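March 29, 2024 – bench table, Cirndale room

Third go at the small black vase. The first leaned, the second had a rim you could have grated cheese on. Ajith swears by the slower setting, so slower it was, and I had time to read the whole of Deepika's note about leaving mugs on the table. Logged as print 37.

Neck measures 60 mm from shoulder to rim, as drawn. The base is fatter than Thenmozhi wanted, but it sits flat, and I'm not redrawing it again before October. She may file it down herself if she feels strongly – there are files in the second drawer, under the things that aren't files.
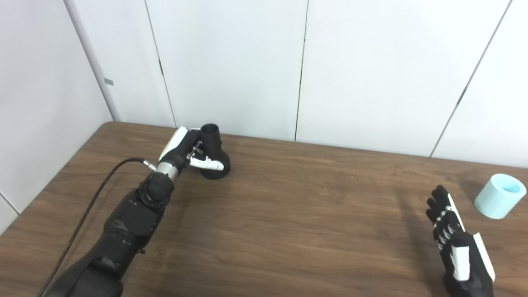
Black vase-shaped piece on the table, rim up. Blue cup to the right.

To do: try a stem in it, something light. Wilma has offered dried grass. Ask Lakshmi whether the Jarnia spool is finished or only hiding.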